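Care labeling and fiber content: what a garment's side seam tells you
Speaker notes, July 2019
By Nélida Yáñez

Opening. Introduce self, Monell textile lab, Toledo. Thank Demetrius Abernathy for the sample sets. Questions at the end, except on units, which can be asked at any time.

Slide 1. Scope. The talk covers apparel only. No upholstery, no carpet. Leather trim is excluded. Three items are expected on the sewn-in label: fiber content by weight, country of origin, care instructions. The talk deals with the first and the third.

Slide 2. Fiber content. Percentages are by weight of the finished fabric. Trim is usually left out of the figure. Contrast panels are where most of our disagreements with suppliers begin. A sleeve may come from a different mill than the body and carry a different blend, and the label then has to give each section separately. Many do not.

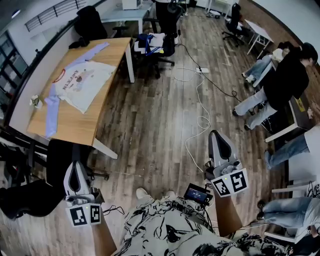
Slide 3. Sampling. We pull specimens from the body, one sleeve and the collar rib. Each is conditioned for a day before weighing. Rib knit often carries a small amount of elastane that the body does not. If the audience is mostly buyers, skip the conditioning detail and go to the table.

Slide 4. Results from the Arkulton survey. 787 garments, bought at retail over one season. Read the table left to right. Single-fiber garments gave the fewest errors. Blends of cotton and polyester gave the most, nearly always with the cotton share overstated. Pause here. Someone will ask about the tolerance. Answer: it is on the next slide.

Slide 5. Tolerance. Explain that it applies to blends and is measured in percentage points, so a label claiming 60 percent cotton is compared with the tested value by simple subtraction. Work one case on the board.

Slide 6. Care symbols. Washtub, triangle, square, iron, circle. Dots give temperature. Bars under the symbol give reduced agitation. A cross through the symbol means do not. Remind the room that the square alone covers every form of drying, and that the circle inside it means tumble.

Slide 7. Color. Dark or bright parts next to pale ones need a crossstaining test before a warm wash can be recommended. Test strip is sewn to the specimen, washed, dried flat and graded under standard light. We grade with 2 observers. If they differ by more than half a step, repeat.

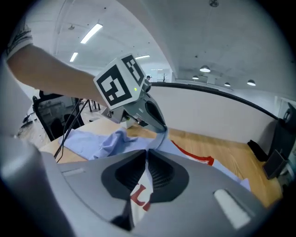 Slide 7, inset. Light-blue shirt on the table, part of it lifted.

Slide 8. Creasing. Recovery angle is measured on small cut strips, warp and weft. Woven cotton without a finish scores low. Resin finishes raise the angle and lower the tear strength, so report both. The Lutimness samples were finished at the mill in April and retested after washing. Do not quote the unwashed values alone.

Slide 9. Label durability. The label must stay legible for the useful life of the garment. Printed satin loses contrast first at the fold. Heat transfers crack at the neck. Our abrasion run is 1,000 cycles, with a reading at 400. Show the two scans side by side and let the room look before speaking.

Slide 10. Requests to suppliers. Send the mill's test report with the first shipment. State the panel each result refers to. Notify us of any change of dye house. Leave the slide up during questions.

Spare slide, only if asked: wool blends and the solvent order for separating them.

Last updated: after the rehearsal, slide 5 shortened, spare slide added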